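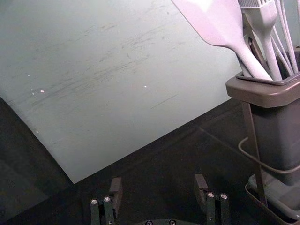

Posted by the Rombridge review desk | August 2025

Pre-use checklist: Sesus two-arm kitchen kit (Zistelard gripper set)

Checked before the trial period. Items are marked OK, NOTE or HOLD.

1. Finger screws, both sides. OK. Torque marks added in July, all still lined up.
2. Finger plates free of burrs. OK.
3. Cutting board. NOTE. Surface is scuffed and knife-marked. Fine for pick tests, but don't put food on it.
4. Caddy stand and drip tray sit flat. OK.
5. Emergency stop cuts both arms. OK. Tested 12 times from the Petersen pendant.
6. Speed limit set to 340 mm/s. HOLD. Unit shipped at 500. Change it and save before anyone works within reach.

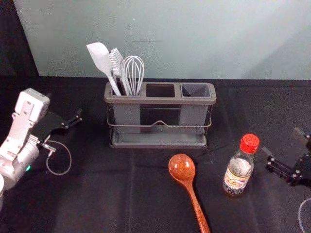

7. Cables clear of arm travel. NOTE. Run the full sweep by hand with power off. The clips in the box are too small, so order the larger ones.
8. Tools in caddy. OK. Spatula, brush and whisk all go in one compartment for the first task. Leave the other two empty.
9. Wooden spoon flat on the cloth, bowl toward the caddy. OK.
10. Bottle cap tight before any grasp. OK. Glass, so keep grip force on the low setting.
11. Tablecloth. NOTE. Creases can catch a low finger. Pull flat and tape the corners.
12. Log saved. OK. File 887.

Item 6 has to be closed before the next session. Recheck 7 once the new clips are on.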